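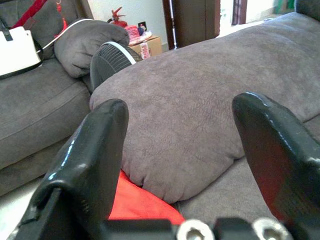

I'm on a full cushion kick this month and you are all coming with me (sorry, not sorry!)

Gray plush is my favorite thing right now. That soft suede-like finish, a bit mottled, kind of a mouse gray. It goes with everything and it just begs you to flop on it.

And a bright red-orange peeking out from underneath?? Yes please. A tiny wedge of it wakes up all that gray. I used to hide my loud colors in the closet and I have no idea why.

The plump ones are the best for leaning on with a book. Mine at home got sad and flat by last July, so I opened the seam and stuffed in another 500 grams of filling. Huge difference! Took me one evening and a lot of fluff on the rug.

If you try it, close the seam by hand with small stitches. I pinch the corners first so they stay round, then work in from both sides.

Someone asked about washing. I only spot clean the suedey kind, with a damp cloth and a drop of soap, then brush it with my hand once it's dry so the nap all goes one way. Or doesn't. I like the blotchy look too.

Next up I want a rust one from Cirnel, the big square, if they ever restock. Has anybody got one? Is it squishy or firm? Tell me everything, and show me your gray and orange combos!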